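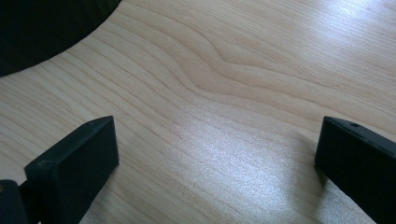
Sutasside Small Bin Liners, 3-Gallon, Gray

Item group: Waste and Recycling Supplies
Supplied by: Nillow Facility Products

The Sutasside liner is intended for small waste bins in offices, classrooms, reading rooms and reception areas. It is a light-duty liner for dry, everyday waste such as paper, tissues, wrappers and pencil shavings. The material is translucent, so staff can check the contents of a bag before it is tied and removed.

Liners are supplied on a coreless roll and separate along a perforated line. Each roll holds 42 liners, and rolls are packed 54 to a case. Single rolls are available to account holders on request.

Selecting the Correct Size

A liner should be deep enough to reach the floor of the bin and still fold over the rim on all sides. Customers should measure the height of the bin and the distance around its widest point before ordering. Bins with a wide or flared rim often need the next size up, even when the stated capacity is the same.

If a liner slips into the bin during use, it is most likely too short. Excess material at the rim may be gathered and folded outward. Clips and bands are not required, although they may be used where bins are emptied only once or twice a week.

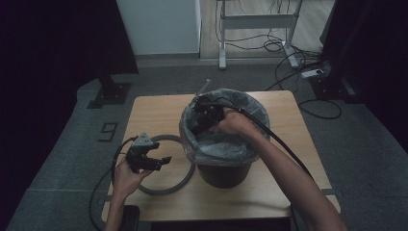 Acceptable Use

Sutasside liners should not be used for broken glass, hot ashes, liquids or food waste in quantity. For kitchens and break rooms, please see the Papadakis heavy-duty range, which is sold in larger sizes and has a sealed star base. For outdoor containers, the Pandetti drawstring liner is recommended.

These liners are not approved for clinical or hazardous waste. Sites that sort recyclable material should confirm with their hauler that bagged recycling is accepted – many haulers require it to be placed loose in the container.

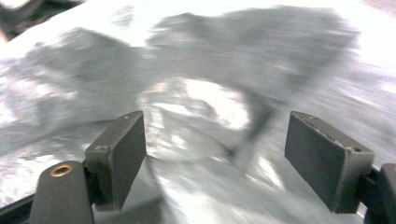

Photo: Jabari Makori

Storage and Handling

Cases should be kept indoors, away from direct sunlight and heating equipment. Opened rolls may be left in the case or placed in the bottom of the bin beneath the liner in use.

Ordering and Returns

Orders received before noon are prepared the same working day. Unopened cases may be returned for credit; opened cases and single rolls are not returnable. The current price list took effect in April and replaces all earlier lists.

Related items: Papadakis Heavy-Duty Liners; Pandetti Drawstring Liners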